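Whiteboards and magnets: the questions we keep getting
Updated December 2024

We sell and fit whiteboards for workshops, back rooms and small offices. Most of what gets said about them is sales talk, some of it from our own suppliers, so the answers below are the ones we would give a friend. If you came here to be told that a board will make your team more organized, you may be disappointed.

Do I need a big board?

Probably less than you think. People measure the wall and buy to fit it, then use one corner for a single sheet of paper. Before ordering, tape off the size you have in mind and live with the tape for 15 days. If you keep wanting to write outside it, go bigger.

A large board does make sense when several people have to read it from across a room, or when you draw floor plans or layouts on it. For a to-do list, it's a lot of white.

Is glossy better than matte?

Glossy wipes cleaner. We'll grant it that. It also throws the ceiling lights straight back at you, and the catalog photos are never taken under strip lights. The Hoso panels we stock come in both finishes, and the sales sheet calls the glossy one "low glare." We have hung plenty of them and would not use those words.

If your room has long fluorescent fixtures, stand where the readers will stand and have someone hold the sample up flat against the wall. Tilting it in your hands tells you very little.

How many magnets does one sheet of paper need?

One strong one at the top will hold a single sheet of ordinary paper. Whether it will hold it flat is another question. Paper that has been rolled or folded wants to go back to that shape, and putting all the magnets along the top does nothing for the bottom edge.

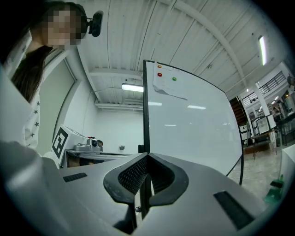

Move one magnet down to a lower corner before you buy more of them. Customers regularly order a second pack when the first was fine and only badly placed. If the sheet is going to stay up for months, put it in a magnetic sleeve and be done with it.

Do the colors of the magnets mean anything?

Only if you decide they do, and then only for as long as everyone remembers. We are doubtful about color codes. Somebody grabs whichever magnet is nearest and the system is gone by February. If the color really matters to your work, write the key on the board itself, in marker, next to the things it applies to.

Are small round magnets strong enough?

It depends on the magnet and on the board, and the packaging is no help with the second part. The Meton set we carry comes in packs of 10 and is rated on the card for four sheets each. On a thick steel board that seems fair. On the thin-skinned boards sold at the budget end, we would trust each one with two sheets and no calendar.

Some boards hold no magnets at all. If the listing doesn't say "magnetic," assume it isn't.

Should I pay extra for a frame?

A thin frame protects the edge and looks tidy. A thick one mostly costs more. Mühlbauer will tell you that their wide frame stops the board from bowing – we have yet to see a properly mounted board bow, wide frame or thin.

Which cleaner do you recommend?

A dry cloth every day, a damp one when that stops working. Grustine spray is the one we sell, and it's decent on old marker, but please don't use it daily. It won't rescue a worn surface either, whatever the label suggests.

Can I return a board I have already mounted?

No, sorry. Unmounted boards can come back in the original carton. Quote part number 234 if you only need replacement wall fixings, which we send out separately.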